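8 min read

3.2 Painted work surfaces and wear

Most of the surfaces in the Skurnby workshop were plain. A smaller group had been decorated by hand before they came into daily use, and we treated these separately, as marks left by use are harder to tell apart from the painting itself. Each surface was looked over once in April and graded for specks, scuffs and streaks. The grader was told to leave brushstrokes out of the score. Where a gray mark could have been either paint or dirt, it was entered as unclear.

Pale grounds gave the most trouble. On the planet design (Figure 8), small dark specks and light gray streaks gather near the planet and toward the left, and some of the smudges lie over soft mint and white brushwork. The yellow-orange stars were easy to score around. The faint outlines on the right were not, and Valente graded that side twice.
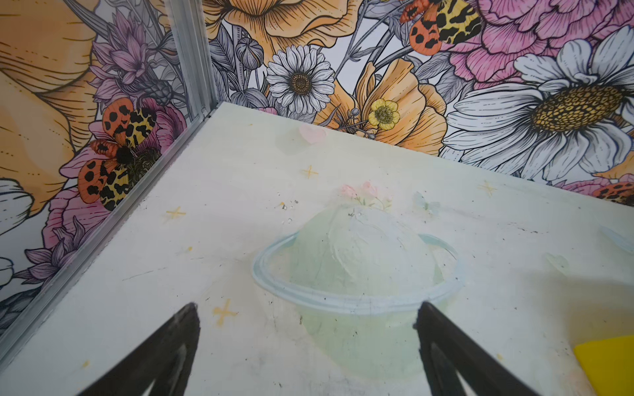
Figure 8. Painted surface with ringed planet, pink flowers and four-pointed stars, showing specks and scuffs.

Grades for the plain surfaces are given in Section 3.3.

Related items
Bodin: cleaning methods for painted boards
Mostus varnish trials, part one
Shared tables at Itbridge

Contact: Celeste Valente | Copyright Itbridge | Back to top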